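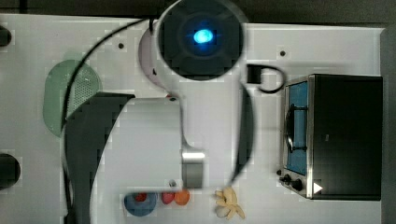

The arm above the kitchen table at Fivimel, seen from overhead

Visit to Fivimel, open afternoon for software people
Suvodton, Feb 10, 2022

I went to Suvodton by the early train and came home by the last one, so these notes were written mostly on my knees. My colleagues asked for a report and I promised it would be longer than the one from December. Please forgive the mistakes in English, I write it more than I speak it.

Fivimel has the second floor of the Fairclough building, behind the old bus station. The entrance is hard to find. You must go through the yard and ring at the green door, and then wait until the person upstairs hears it. I waited nine minutes. Dennis Rudd, who leads the controls group, came down himself and apologized on every stair.

The afternoon was planned for visitors who write software for arms, so there was no film about the company and very little talk about the market. We got coffee, a badge and a page with the network name, and after that we stood next to the table and asked questions. I liked this very much.

The table

Fivimel works on household tasks, mostly kitchen. The main cell has one arm and a white table with a small black and silver oven on it, a mug, a plate, a blue bowl and some fruit. They change the objects between runs but the oven has a fixed place. My first question was why such a simple setup, and Dennis answered that the simple setup is already too difficult for them on some days.

The part of the software I came for is called Grilus. It sits between perception and the arm controller. Perception gives it a list of objects with poses and a confidence for each, and Grilus decides which grasps are possible, in what order to try them, and which path the arm should take. It does not do the low level control. Below it there is a separate process that runs at 500 Hz and only follows the trajectory it receives, or stops.

Rosalinda Layug explained the perception side. She has one camera directly above the table, and the well known problem of this view is the arm itself. When the arm is reaching toward the fruit, the white link and the wrist lie across the middle of the table and a large piece of the plate disappears behind them. In their first version the object was simply deleted from the list when it was no longer seen. The planner then believed the space was free and was happy to drive through it. She showed us the old log of this, with the plate coming and going like a bad radio station.

Now each object has a memory. If the camera can't see the place where the object was, the object stays in the world model with its last pose, and only the uncertainty grows. If the camera can see the place and the object is not in it, then it is removed. To know the difference she renders the arm from the joint angles into the camera view and makes a mask. The mask is made a little bigger than the arm to cover errors in calibration.

I asked about the cable. A robot model contains the links, but it doesn't contain the black cable that loops beside the wrist and goes over the green oval piece with the holes. Rosalinda laughed and said I had found the thing she has spent her winter on. The cable is not in the rendered mask, so its pixels arrive at the detector as part of the scene. At first it was sometimes reported as the handle of something. Today they train with the cable in the pictures and give it its own class, and everything with this class is treated like the arm mask. It is not elegant but it works well enough that she stopped getting messages about it.

Planning near the oven 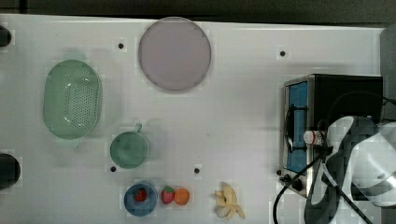

For me the most interesting half hour was about bringing the gripper close to the oven door while it already holds something. A bottle is a good test, because the object in the hand makes the hand longer and the planner must include it in the collision check. Grilus attaches the mesh of the held object to the gripper frame at the moment when the fingers report contact. If the bottle has tilted during the grasp, the mesh is wrong, and the error is largest exactly at the end which comes near the door handle.

Jamie Stockdale wrote this part, and he was very open about what is missing. They estimate the tilt once, directly after lifting, and never again. If the bottle slips later, the planner doesn't know. He wants to use the wrist camera for a second estimate, but the image is too dark when the arm is close to the black body of the oven. The glass in the door is another trouble. From above it looks blue, and the depth values on it are partly missing, partly far behind the real surface. They gave up measuring it and use a box from the model, placed by the metal edges, which are found without difficulty.

He opened the planner view for us on the big screen. Each candidate path is drawn as a thin line, and you can click on a rejected one to see which pair of shapes was in collision. This is the tool I would like to have at home. In our own system we get only the word "failed" and a number, and then somebody spends the morning guessing. Jamie said it took him two weeks to write and that it has saved the group more time than any improvement of the planner.

They also keep every planning request on disk with the complete world model, and they have 3,367 of them now. Before a change goes into the main branch, all requests are replayed without the robot. A change that makes the paths shorter but loses some requests which were solved before must be explained in writing. The whole replay takes one lunch, Jamie's words.

What I asked at the end

Noura Yammine takes care of the operator tools. I asked her what happens when the robot doesn't find a grasp. Her answer was that it stops above the table and shows the operator the two best candidates with the reason why each was refused. The operator can choose one, move an object by hand, or skip the task. Her labels on the buttons were changed many times, and I noticed that the older word was still used by everybody in the room — so for a visitor it was confusing which button was meant.

Calibration between the camera and the arm is repeated each morning with a marker plate. The limit they accept is 2 millimeters. I asked if a warm room changes it during the day and got two different answers from Dennis and Rosalinda, who then continued to discuss it while we drank the second coffee.

Some small points for our group:

The replay set is possible for us too. We already store the requests, but without the world model, and so they are useless. I will make a ticket.

Our mask for the arm should be bigger near the wrist. I compared our margin with theirs and ours is half.

Noura would share the format of their log if we write to her. I have the address on the back of the badge.

The code of Grilus is not public and there is no plan for it. Kirsty Stubbs, who organized the day, said that there will be another afternoon after the summer, with places for 9 visitors, and that one has to write to her early. Lunch is not included. There is a bakery across the yard, closed after two o'clock.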